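Gripper, version 3

The Vamport now has fingers I can live with. Versions one and two had rounded tips and the grabbing instincts of a pair of soup spoons, so I squared everything off and printed the set again at the Lougher workshop — 74 minutes a finger, most of which I spent watching.
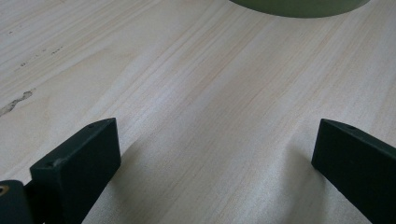 Square tips, jaws open, pale tabletop.

Closing them took less force than I'd feared. I had budgeted 20 dollars for a stiffer spring and spent it on lunch.

Then came plastic bags, the thing I'd been putting off since February. A bag has no edges and no opinion about where its middle is, and my notes on the subject are mostly swearing.
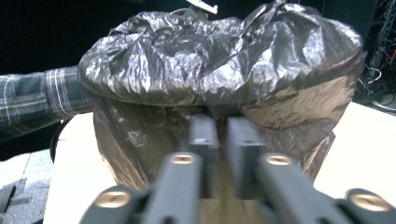 Fingertips at the lower folds of a crumpled bag.

I've set myself 20 tries per bag before I'm allowed to redesign anything. Next job is a softer pad for the tips, if I can find the offcuts I hid from myself.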